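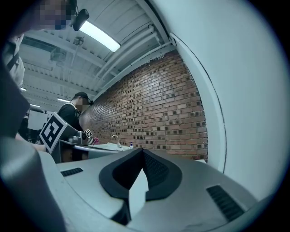
Fig. 1. View from the camera on the hand-held gripper, with a sink counter and a brick wall behind it. The larger square marker is on a gray mount at middle left.

Robot Handling Lab, Session 4
Comparing hand-held grippers and their cameras
Instructor: Houda Nasr
Lab support: Aroha Tawhiri

Reading before the session: chapter on lens models, up to the end of the section on wide-angle lenses. Skip the derivation.

1. What we are comparing

Two hand-held grippers are on the bench list this term. In the notes they are called Skarker and Jurkix. You hold either one, move it through a task, and record what the camera sees. Later the recording is used to work out where the gripper was at each moment.

The fingers get most of the attention when people choose a gripper. This session is mostly on the camera side. A gripper with good fingers and a badly placed camera gives you recordings you can't use.

2. Field of view

Both units use a very wide lens. Look at Fig. 1 again. The brick wall bends strongly, and the corners go dark in a rounded shape. Both effects come from the lens and its mount. Bricks are handy for judging this by eye, as you know the rows are straight in real life.

A wide view costs you detail. A marker that fills a good part of a narrow view may be only a few dozen pixels across in a wide one. For the marker sheet used in this course, treat 37 pixels per side as the lower limit. Below that, drop the detection from your table and write "small" in the notes column.

3. How much of the image is the gripper itself

In Fig. 1 the light gray body takes up the whole lower part of the view. Those pixels tell you nothing about the room. Worse, they stay still while everything else moves, and a tracking program can take that as a sign that the camera is standing still.

The fix is a mask. Draw it once per gripper and save it with the calibration file. Follow the outline of the body closely, and include the darker housing at the far left. Leave a small margin. Do not reuse the Skarker mask for the Jurkix, even if it looks close.

Masks drawn in the Dumitrescu viewer are saved at half size by default. Change this in the export panel before you save.

4. Markers

The square black-and-white markers give the tracker fixed points of known size. Two sizes are useful: a large one holds up at a distance, and a small one still fits in the view when you are near it. Things that commonly go wrong:

Tilt. A marker seen at a steep angle gives a poor pose. Flag anything over 60 degrees.
White border. The border is part of the marker. Tape over it, or a thumb on it, and detection fails.
Measured size. Measure the printed black square with calipers. Printers scale pages without telling you.
People. An arm passing between the camera and a marker removes it from the data for as long as it is there. Log these gaps and keep them in the run.

5. Lighting

Overhead lights in a wide view will be in the picture most of the time. A bright tube near the top can pull the exposure down and leave the counter too dark. Lock the exposure before each run. On the Jurkix this is the second entry in the camera menu. On the Skarker you have to set it in Clestia before you start recording.

6. Procedure

Work in pairs. One person holds the gripper and the other keeps the log.

a. Calibrate with the checkerboard, 9 positions, including all four corners of the view.
b. Lock exposure and focus.
c. Start at arm's length from the large marker and hold still for five seconds.
d. Move toward the counter at a slow, even pace, stop, and return to the start.
e. Repeat with the second gripper along the same path.
f. Export both recordings and run the detection script.

The sample recording on the course drive has 2,967 images. Run the script on it first and check that your version finishes without errors. If it stops partway, see Aroha before changing anything in the settings file.

7. What to hand in

One table per gripper: share of the image covered by the mask, number of images with at least one marker found, longest gap without a marker, and the distance between the start and end positions as the tracker sees them. The hand should have come back to the same place, so that last number is your drift.

Add half a page on which camera position you would choose for work at a sink or counter. Reports are due at the start of Session 5, on paper or as a PDF.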